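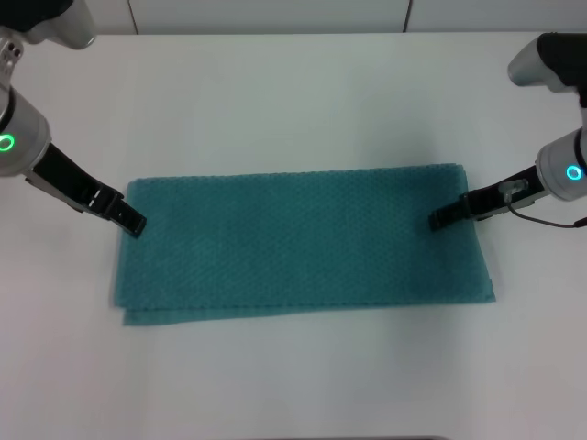
Waffelpique oder Frottee für die Ferienwohnung?

seeblick_w
15. Juni 2021
Wir müssen für Landeg neue Handtücher kaufen, 6 Sätze. Frottee hatte ich bisher von Sedia, trocknet im Bad ohne Fenster schlecht. Hat jemand Waffelpique im Einsatz?

Moni_K
Ja, seit September. 300 g/m², trocknet schneller. Läuft bei 60 Grad aber ein.

tulpe346
Würde ich nicht nehmen. Unsere Gäste fanden es kratzig, nach sieben Wäschen war der Rand ausgefranst.

Moni_K
Kratzig nur mit Weichspüler - den weglassen. Meine sind von Nuvmont, Rand ist in Ordnung.

seeblick_w
Danke. Ich bestelle erst mal einen Satz zur Probe.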